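작업실 | 노트 | 재고 | 예약 | 연락처

노트 > 혼햄 작업실 > 정리

2021년 11월 1일

소모품 선반 정리, 둘째 날

칸다리 쪽에서 쓴다는 프라넥스 분류법을 우리 선반에도 적용해 보자는 게 바비타 의견이었고, 나는 7월에도 반대했고 지금도 썩 내키지 않는다. 그래도 해 보지도 않고 투덜댄다는 말은 듣기 싫어서 오전 내내 붙어 있었다.

재고표에 올라 있는 품목은 291개. 실제로 선반에서 찾아 확인한 건 166개까지. 나머지가 다 없어졌다는 뜻은 아니고, 같은 물건이 이름만 다르게 두 번 들어간 줄이 꽤 있는 것 같다. M4 와셔가 "와셔(M4)", "평와셔 4", "4미리 와샤"로 따로 올라 있는 걸 보고 잠깐 손을 놓았다. 분류법을 바꾸기 전에 표부터 고치는 게 순서 아닌가.

프라넥스 방식은 크기가 아니라 쓰임새로 묶는다. 체결, 배선, 접착, 청소. 듣기엔 그럴듯하다. 그런데 케이블 타이는 체결인가 배선인가? 키란은 배선, 레누는 체결이라고 했고 둘 다 물러서지 않았다. 결국 양쪽에 나눠 담았다. 이러면 한쪽이 떨어졌을 때 다른 쪽에 남은 걸 모르고 또 주문하게 된다. 여름에 양면테이프로 똑같은 일을 겪었다.

라벨 83장 새로 출력. 글씨가 작다. 맨 아래 칸은 쪼그려 앉아야 읽힌다. 아카시가 색 띠를 같이 붙이자고 했는데, 색깔 뜻을 적은 종이를 또 어딘가 붙여야 하니까 일단 보류.

한 가지는 인정한다. 육각 렌치를 한 서랍에 모은 건 좋았다. 점심 전에 2.5mm를 찾는 데 얼마 안 걸렸다. 다만 정리한 당일에 잘 찾아지는 건 당연한 거고, 2주 뒤에 다시 봐야 한다. 7월 정리 때도 첫날은 다들 만족했다.

접착제 칸은 손도 못 댔다. 뚜껑 굳은 튜브를 버릴지 말지 기준이 없다. 나빈은 열어 보고 안 나오면 버리자고 하는데, 굳은 뚜껑을 누가 하나씩 열어 볼 건지는 말을 안 했다. 유통기한 지난 에폭시 3통은 따로 빼서 문 옆 상자에 넣어 둠. 쓰지 말 것.

센가르에 주문한 칸막이는 아직 안 왔다. 치수를 서랍 바깥쪽으로 쟀는지 안쪽으로 쟀는지 주문서에 안 적혀 있어서 좀 불안하다. 안 맞으면 잘라 쓰면 된다고들 하는데, 잘라 쓸 거면 뭐 하러 맞춤으로 시켰나 싶다.

오후에는 재고표 중복 줄만 표시해 두고 끝냄. 지우지는 않았다. 레누가 한 번 보고 나서 지우기로. 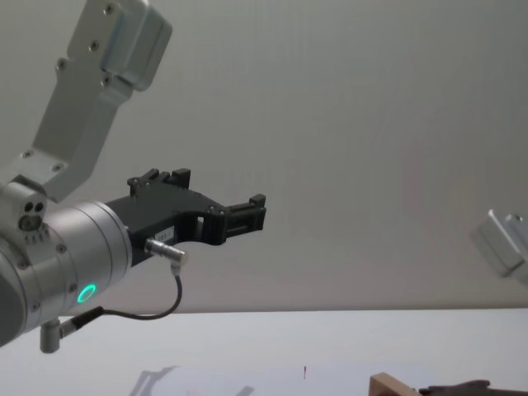 남은 일

- 재고표 중복 줄 합치기 (레누 확인 후)
- 케이블 타이 어느 칸인지 결정. 투표는 하지 말자
- 접착제 칸 폐기 기준 한 줄이라도 적기
- 칸막이 오면 서랍 하나에만 먼저 끼워 볼 것
- 맨 아래 칸 라벨 큰 글씨로 다시 뽑기

혼햄 작업실 공용 노트 | 문의: 바비타 가우탐 | 맨 위로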